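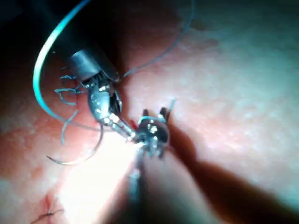 Bruten hospital parking machine to accept coins again

Visitors to Bruten General will once more be able to pay for parking with actual money, eighteen months after the hospital did away with it in the name of convenience.

The coin slot on the main machine was taped over when the car park went over to Driro, a phone app that asks for a name, a number plate, an email address and a password with a capital letter in it before it will sell anyone an hour outside Outpatients. Signal in the car park is poor. It improves near the bins, where a small queue of people holding their phones in the air has become a regular feature of mornings.

The hospital received 417 complaints about parking last year, against 56 about everything else put together, food included. Surgery did particularly well. Several patients wrote in to praise their operation and then used the other side of the paper to describe the car park.

"My stitches were lovely," said Silviu Bălan, who went in to have his hand repaired and came out to a penalty notice. "Very neat work. I couldn't type with that hand, so I couldn't pay, so they fined me. I wrote to explain. They sent me a link to the app."

His fine was cancelled after four letters, the last of them written by his daughter, Irina Ciobanu, in what she calls her work voice.

The new arrangement starts in August. The main machine will take coins and cards, and the first 20 minutes will be free, which should be long enough to find a space if one comes before breakfast. The app will stay for those who like it. A spokeswoman for the hospital said there were such people and that their views had been taken into account.

Two spaces by the side entrance, marked out for electric cars but never fitted with chargers, will go back to being ordinary spaces. The overflow field on Sencombe Road stays open until the ground gets too soft, as it did last winter, when a delivery van spent most of an afternoon there against its driver's wishes.

Penalty notices already issued under the old system still stand. Anyone wanting to appeal can do so through the app, or by letter to the parking office, which is open from 10am and has no parking of its own.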